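How to Wash a Diesel Pickup Without Scratching the Clear Coat

I wash my truck every other Saturday (it's a lifted Posari crew cab, so yes, there's a stepladder involved) and I used to do it all wrong. Dish soap, one bucket, old bath towel. My paint looked like somebody had gone over it with a pot scrubber!

Start with the wheels and the lower doors, where the road grime lives. Rinse from the roof down and let the water do the work before you touch anything. Then it's two buckets, one with soap and one with plain water, and you dunk the mitt in the plain one after every panel. Do the hood first and leave the tailgate for last, diesel soot loves a tailgate.

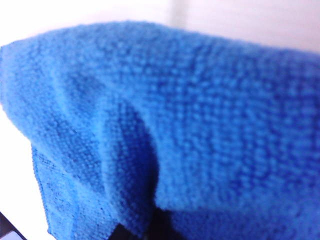 Blue microfiber, bunched up and folded over.

For drying, lay the cloth flat and drag it toward you, no scrubbing. Flip to a clean side often. If you drop it on the driveway, it goes in the laundry, period. Wash your towels on warm with no fabric softener and tumble them on low.

Finish with a spray wax while the panels are cool. I do half the hood, buff it, then the other half. Don't forget the door jambs and under the fuel door!

Recent Articles
Clullport Towing Mirrors: 3000 Miles Later
Choosing a Bed Liner
Van Acker Side Steps Installed
Hortensia Cuervo's 304-Horsepower Farm Truck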